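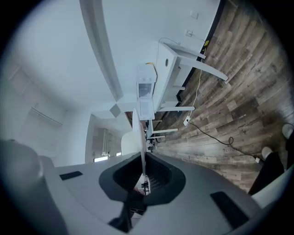

Tavion Fitzsimmons says the first book nearly finished him off. Recorded it in a closet in Kornwood, 2 duvets over the door, 105 takes of chapter one. "I kept hearing my own stomach," he says. "You can't edit out a stomach."

That was a western. Since then its been mostly crime, plus the Brindasside series, which he got after a cold audition in May. He read the villain. They gave him everyone.

Does he do voices? "Small ones. Pitch, pace, maybe a bit of breath. If I do a full accent on page 3 I'm stuck with it for 80 chapters."

Mornings only now, tea, no dairy. Afternoons are for pickups, which he hates. And the next one, for Stuvanen, is out 30th November. He hasnt listened to it. "My sister will tell me."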